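Onstead Antler Print, Black Frame
Item no. 513
By Drutar

A small framed picture for the table or the shelf. The dark antler silhouette is printed on a white background, so it goes well with furniture of many colors. It weighs 197 g and you can move it easily when you set the table.
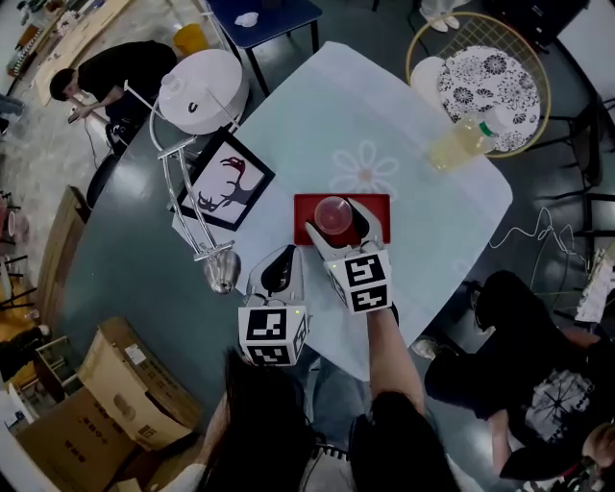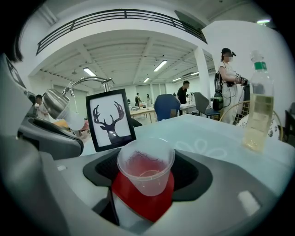
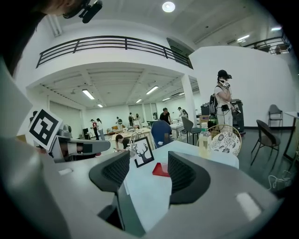 Onstead Antler Print, on the table.

Care: wipe the frame with a soft cloth. Please do not use glass spray.
Delivery: from our Whitcombe store, in 6 working days. Shipping is free for orders over $95.
See also: Gakamside wall prints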